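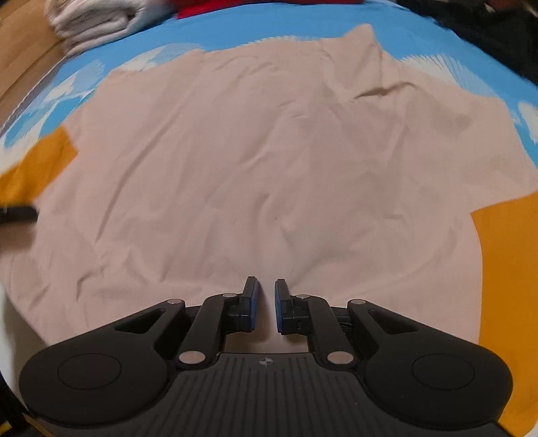 Folding on the Bed: notes for the Trandville library talk
Monday, October 4, 2021. 40 minutes, questions at the end if they're awake.

Opening. Wait for the chairs to stop scraping. Ask who has a laundry pile at home right now. Put my own hand up first, otherwise they lie.

The thing to say early: I am not a tidy person. I got into this because I was sleeping next to my clean laundry from Sunday to Thursday and moving it to a chair at night. The chair is slide 2. Let them laugh at the chair.

Why the bed. It's the only flat thing in most homes big enough for a shirt with its arms out. Tables have mail on them. The floor has a dog. Also you can't go to sleep until the bed is clear, so there's a deadline built in. (I have, of course, slept under a towel. Skip this if short on time.)

Make the bed first. Somebody always argues. A lumpy comforter gives you a lumpy fold. Pull the bedspread tight and start at the foot end.

Sort before you fold. Towels in one corner, darks in another, the middle kept open for whatever you're working on. Don't say "zones." I said "zones" at Purves in August and watched a man in the second row put his coat on.

The shirt. Slow down here, do it live on the table.
- Lay it out with the body as wide as it goes.
- Flat hands, start at the center, push the creases toward the sides. It won't look ironed. Tell them it isn't supposed to.
- Find the shoulders. If the collar has flopped over, deal with it now or you'll fold it in and meet it again in November.
- One side in, sleeve back on itself. Other side the same.
- Bottom up to the collar in two moves.
Hold it up. If it falls open, say "and again" and do it again. It fell open twice at Purves.

Thin fabrics. Pale, light tops wrinkle if you look at them. Fold those first, straight from the dryer, and put them on top of the stack.

The Iravo question. Someone will ask about the Iravo folding board. I own one. It's under the bed. Move on.

Fitted sheets. No. Offer to discuss privately.

Numbers, for the people who came for numbers. I timed myself for a month: 28 loads, and the average was more than 5 minutes faster with sorting first. Don't multiply it out to a lifetime. The Skiltomberg handout does that and gets 4000 hours, and I don't know whose life that is.

Close. Thank the library, collect the demo shirts, check under the table for the gray one. Chairs go back against the left wall.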